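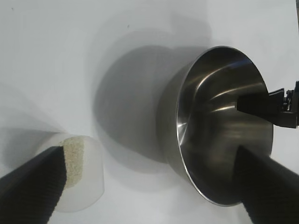
The pouting of grain, and other small defeats of this month

October, in the evening
Written by Drokby

I wrote "pouting" in the heading and I leave it, although I wanted "pouring". It suits my mood.

Today was again the task with the cup and the steel vessel. One arm holds the plastic cup with the grains, the other has the steel thing, and the grains must go from the one into the other. My grandmother did this every morning of her life while she was talking with somebody in the next room. I have been at it since the start of the month and I am still not sure what I should write in the column "result".

The steel is the worst. It is polished inside, so all the lamps and all the dark parts of the arms swim in it, and when I look at the wrist view I must think for a moment where is the wall and where is only a reflection. I don't know what the programme sees there. Perhaps it is confused in the same place as I am, perhaps in a completely different one. The white table does not help either, the shadows are big and soft and they go further than the vessel itself. I asked already in September if we can have a table top of another colour. The answer was that people at home have white tables too. It is a fair answer and I was angry for the whole afternoon.

We have done 231 tries with this task. I would call nearly 100 of them good, but my "good" has become kinder with the weeks. At first I didn't accept one grain on the table. Now I look at the table and think, well, at home I would also wipe. When I came here from the bakery supply firm in Grarkska, I had the opinion that a machine is either exact or it is broken. There we had a filling machine which did one weight of flour into one kind of bag, all day, and it was as old as me. It was never wrong, and if you gave it a different bag it threw the flour on the floor. The arms at Judine can take a different cup. They are slow with it and they are sometimes foolish, but they try, and for this I have respect.

The soft cup is a question for itself. If the fingers press too little, it slides. If they press too much, the round opening becomes an oval and the grains come out at the side. I tried it at home this evening with rice and a yoghurt cup, with closed eyes, and I understood that I feel the cup giving way long before I see something. I spilled also. I was 15 minutes on my knees with the small brush.

My sister asked on the telephone if she can soon buy one for her kitchen. She has 2 small children and a bad back, so she didn't ask it as a joke. I told her that for folding towels, maybe in some years, and for cooking, please don't wait for it. She said that then it should at least empty the dishwasher. I explained to her about wet glasses and she said I am always so negative. I don't think that I am negative. I think it will come, but piece by piece, first in places like the packing room at Šimek, where every box is the same and somebody stands near with a broom. In a kitchen everything is every day in another place. In my kitchen especially.

Things for tomorrow. Ask for the matt vessel, if it still exists. Wipe the table before the first try, there are small dark specks on it again and I don't want to discuss later if they are grains. Write down separately when the cup slides and when it is squeezed, until now I put both under "grip" and this was lazy of me. Buy rice.

It is after ten and I still hear the small hum of the motors, although I am at home. I will read something without machines in it and then sleep.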